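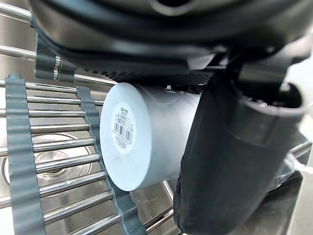

3.2 Collecting demonstrations by remote control

All demonstrations were given by one of two operators, Feng-yi Leung or Sze-wing Chuang, using the Vullano hand controller. Each operator practiced for 19 minutes before recording. In the canister task, the operator grips a white cylindrical canister and holds it on its side at a roll-up dish rack over a stainless steel sink (Figure 1). We recorded 100 demonstrations. Those with a dropped canister were kept but labeled separately.

Figure 2. Wrist camera view during a session, with a gripper finger at left and a brushed-metal surface behind.
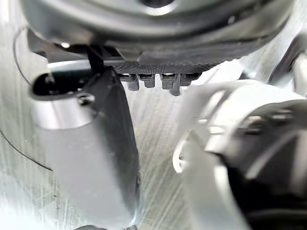 3.3 Guiding the arm by hand

For comparison, Chuang repeated the task by moving the arm directly, with the motors set to low stiffness.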